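Tolleck: Suppenküche im Gemeindehaus bleibt bis November

Tolleck, 21.02.2025 - Aufatmen im Gemeindehaus. Die Suppenküche an der Rutherford-Straße darf weitermachen, vorerst bis November. Das hat der Gemeinderat gestern Abend beschlossen, ohne Gegenstimme. Der alte Mietvertrag wäre Ende März ausgelaufen.

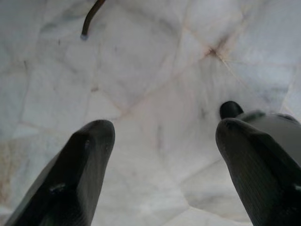
Gekocht wird weiter an drei Tagen die Woche. Zuletzt gingen 133 Portionen pro Woche raus, im Winter davor waren es noch 100. Vor allem Rentner kommen, inzwischen aber auch viele Familien aus der Siedlung Flustov. "Wir hatten schon angefangen, die Schränke auszuräumen", sagt Leiterin Morag Rennie. Jetzt wird wieder eingeräumt.

Die Miete steigt allerdings - auf 178 Euro im Monat. Den Betrag will der Trägerverein aus Spenden aufbringen, ein Zuschuss der Gemeinde ist beantragt aber noch nicht bewiligt. Offen auch: die Lüftung. Sie muss laut Bauamt vor dem Sommer erneuert werden, wer das zahlt, wird noch verhandelt. Nächste Sitzung dazu nach Ostern.

Edelstahlschüsseln und Löffel sind genug da, gesucht werden dagegen große Töpfe mit Deckel und ein zweiter Kühlschrank.

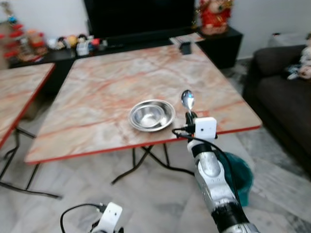

Ausgabezeiten

Montag, Mittwoch und Freitag, jeweils 11.30 bis 13.30 Uhr, Eingang über den Hof. Anmeldung nicht nötig. Spenden bitte nur zu den den Ausgabezeiten abgeben, keine offenen Lebensmittel.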